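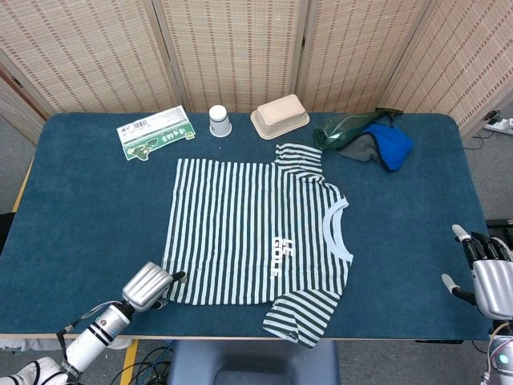 4. Setting Up the Linen Panel for Block Printing

Before you open the Pedix kit, give yourself a good clear stretch of time and a table you can walk around, as the banner panels for the side aisle are longer than most people expect. Cover the table with something that grips, such as a felt mat like the dark teal-blue one with the striped T-shirt on it, and the cloth will stay where you put it while you work.

1. Unroll the linen face up and let it rest for 10 minutes. It has been rolled tightly, poor thing, and it needs to relax.

2. Find the woven edge and line it up with the long side of the table. Smooth outward from the middle with the flat of your hand.

3. Measure 84 cm from the top and make a small chalk mark on each side. The dove block goes on this line, and the vine border starts just beneath it.

4. Ink the block lightly with the roller – two thin coats are much kinder to the carving than one thick one – and press straight down.

Note: The Castholm blocks are carved a little deeper than the older Baert set, so please don't mix the two on one panel.

Caution: Keep the ink away from the gold thread at the hem. It does not wash out, and I have tried everything in the cupboard.

Leave the panel flat overnight. If a print comes out patchy, set it aside and ask Jasper Smits for the touch-up brush before you go on to section 5.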